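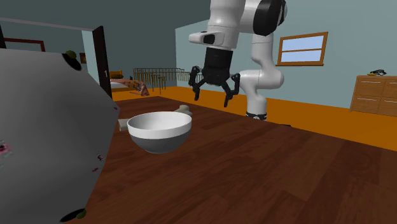

I bought my dining table from a man in Sendthorpe who was moving to a studio apartment and couldn't bear to put it out on the curb. He wanted 80 dollars. I'd spent the summer looking at new ones for 700 and up, so I drove over on a Sunday with a borrowed van and a friend who owes me forever now (sorry about your toe, Parviz).

Parviz Hashemi refinishes furniture for a living, and he's the one who got me hooked on secondhand tables. His first rule: get down on the floor and look underneath! People polish the top before a sale, but they hardly ever touch the bottom. He checks the joints, gives each leg a good wiggle, then pulls out his phone flashlight and hunts for woodworm holes. I felt pretty silly lying on a stranger's rug, but I did it.

Mine had one loose leg and a water ring the size of a cereal bowl. The leg took an evening, some glue and a clamp. The ring took seven tries – mayonnaise, toothpaste, a warm iron over a dish towel, you name it – and I can still find it when the light comes in low around breakfast.

I've stopped minding. We had nine people squeezed in for dinner in September, elbows everywhere, and somebody's kid pressed so hard on her homework that half a long division problem is now dented into the wood. Parviz offered to sand it out. I told him to keep his sander in the van.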